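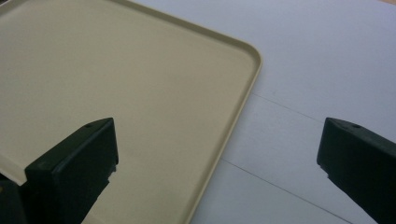 Operators at the Ostivau site had asked for one page they could follow at the bench, and Fekete says the new handling rules give them that.

**CESTILVILLE, May** – Cludine has published its good practice rules for gripper work on tabletops. The rules cover finger checks, clear space next to trays and when to stop a session.

Under the rules, fingers are inspected after every 400 grips, and any tool with a damaged tip is taken out of use. Work surfaces must be cleared before a session starts. The draft was tested over 3,900 grips, of which 3,233 met every rule.

The rules take effect at all three Cludine sites in June. Copies are available from the Cestilville office.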